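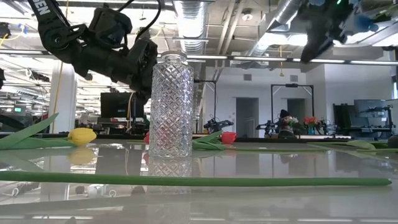 Speaker notes - Clultenden open day, 23/11/2022
Lina Yammine, Ukeo

Start once the second group is in from the corridor. Ask them to fill from the front.

Good morning and welcome. My name is Lina Yammine and I run the manipulation bench at Ukeo. I'll talk for a few minutes, then we'll do the vase task, then questions. Please keep your bags off the tables.

(Slide 2)
The job is flower arranging, or the first step of it. There are tulips lying on the table and an empty vase. We want the arms to pick up each tulip and stand it in the vase. The tulips are artificial, so the same ones can be used all day.

Why this job? Bovdale asked us for help with packing cut flowers at their nursery. Stems are thin, the heads bruise, and no two lie the same way. A tulip and a vase give us most of that on a bench.

(Slide 3)
Three things to watch for.

The vase. It is clear, with a raised diamond pattern. Cameras have trouble with clear objects, and the pattern bends whatever is behind it. A red tulip seen through the side can look like it's somewhere else.

The tabletop. It is white and glossy, so it reflects. Early on, the software would go for the reflection of a bloom. We could have put down a matte sheet, but Bovdale's benches are shiny too.

The neck. It is short, and the stem has to go in close to upright. Leaves catch on the rim. Expect a few goes at it.

(Pause here. Check with the Darwish crew at the back that they can hear.)

(Slide 4)
Some numbers. We have recorded 1,091 attempts so far and we're aiming for 2,000 by the end of January. The longest one ran for 59 seconds before we stopped it. I don't have a success rate to give you today - the scoring isn't finished.

(Demo. Stay behind the line. Say out loud which tulip the arm is going for. If it drops one, leave it and let the arm try again. Stop after 3 tulips if we're running behind.)

Questions I got from the first group:
- Can it do real flowers? We haven't tried it on this bench yet.
- Does it know the colours? It can be told red or yellow.
- What if the vase tips? The arm stops and one of us stands it up again.

Thank them, then send them through to Darwish for the conveyor talk. Coats can stay here until lunch.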